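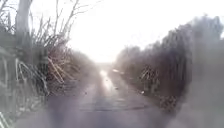 Mosden Lane: single-track route to stay open through hedge work, says parish group

PRESS RELEASE - for immediate use

January

The narrow lane between Mosden and Brulton will stay open to walkers, riders and residents' cars while its hedges are cut back this winter, the Mosden Lanes Group has confirmed. Through traffic is asked to use the Motley road instead. Work starts at the Brulton end and moves west.

It follows a run of complaints. Mirrors clipped, coats snagged, one pushchair turned round and taken all the way home again. The lane is tight at the best of times, tall hedgerow one side and a dense dark hedge on the other, and in wet weather there is very little verge to step up on to.

"People love this lane and they moan about it, often in the same breath," said Peter Vávra, who chairs the group. "I've walked it most mornings for years. You get low sun on wet tarmac and you can't see a thing coming towards you. What we want is a bit of room at the sides. We don't want it to look like a bypass."

What is being done

Cutting back on both sides, to give vehicles and people on foot a fair chance of passing. The dark hedge on the right as you leave Brulton will be trimmed on the lane face only. Its top is being left alone this year.

The tall dry grasses on the left are a different job. Old growth leaning into the lane will be taken off by hand, in short lengths, and a good part left standing until spring for whatever is wintering in the bottom of it. Residents who wrote in asking for the whole lot to be flailed will be disapointed. The group has heard them and the answer is still no.

Bare branches above the lane will be looked at one by one. Anything dead or hanging comes down, the rest stays.

The road surface is not part of this. Several letters asked about patching and about water lying on the lane after rain. Both have been passed on to the highways office with a request for a site visit, and the group will put the reply on the noticeboard when it gets one. Please dont ring the hedge contractor about puddles.

Who is doing it

The contract has gone to Štefanec Hedge and Ditch, a family firm who did the Motley bridleway last winter. A crew of 4 will be on site with 2 vehicles, both small enough to pull into the field gateways. Ignacio Esteban is foreman for the job and the person to speak to on the day.

"It's slow work in a lane like this," said Mr Esteban. "There's nowhere to put anything. You cut a bit, you clear a bit, somebody comes along with a dog, you stop. We'd sooner stop than have people squeezing past a running machine. Give us a wave and wait till we wave back."

Cuttings will be carted off each afternoon. Thorns are a worry for cyclists, so the tarmac will be swept before the crew leaves, though anyone on thin tyres might like to give it a miss till the job is done.

Times

Start 9am, finish 3.30pm. No work in ice or thick mist. No work at weekends. If it blows hard the crew will go home and the job will run on a bit, can't be helped.

Access for residents is kept at all times, but there may be a wait while a vehicle is moved into a gateway. Deliveries: please tell your driver to come in from the Mosden end. Oil lorries and anything bigger, ring first.

Horses: crew will shut down engines when they see you. If they have their backs turned, shout.

Bins as normal.

About the lane

The lane is shown on an estate map of 1775, running on more or less the line it has now, with a hedge drawn down each side. It was the ordinary way from Mosden to Brulton market before the Motley road was built, and plenty of older residents still call it the Market Way. A copy of the map is framed in the porch of Brulton village hall, a bit faded but you can make it out.

These days it takes school walkers, dog walkers, riders from the Motley yard and, since the satnavs found it, more vans than anybody would like. The group has asked for an "unsuitable for long vehicles" sign at both ends. No date for that yet.

Litter

While the crew is in, the group will run a litter pick along the foot of both hedges. With the growth cut back there is always more to find than you would think, and it is a lot easier to reach. Gloves and bags provided, bring your own picker if you have one. Hi-vis must be worn. Children welcome with an adult. Meet at the Brulton end, 10am, date to go up on the noticeboard and in the shop window once the cutting is far enough along.

"Crisp packets mostly, and hub caps," said Mr Vávra. "Last time we had one wellington. If it was yours I've still got it in the shed."

Using the lane in the meantime

Lights on, even in the day. A wet road with the sun low behind it will dazzle you and a person in a dark coat dissapears against that hedge. On foot, wear something pale or reflective. Dogs on leads past the crew please.

Drivers: it is single track. Somebody has to reverse, and it goes quicker if it's you.

Comments and photos

The group would like old photographs of the lane, any age, any season, for a small display at the village hall in spring. Originals will be scanned and handed straight back. Leave them at the shop in an envelope with your name on and a word or two about where along the lane it was taken, if you know.

Comments on the cutting can go in the box at the same place. All get read. Not all get a reply, there are only so many evenings.

ENDS

Notes for editors

Mosden Lanes Group looks after paths, lanes and verges in Mosden, Brulton and Motley. Membership is free.

Peter Vávra is available for interview, mornings best. Ignacio Esteban can be spoken to on site during the lunch break, please report to the crew first and don't park in the lane.

A larger copy of the photograph can be had from the group on request.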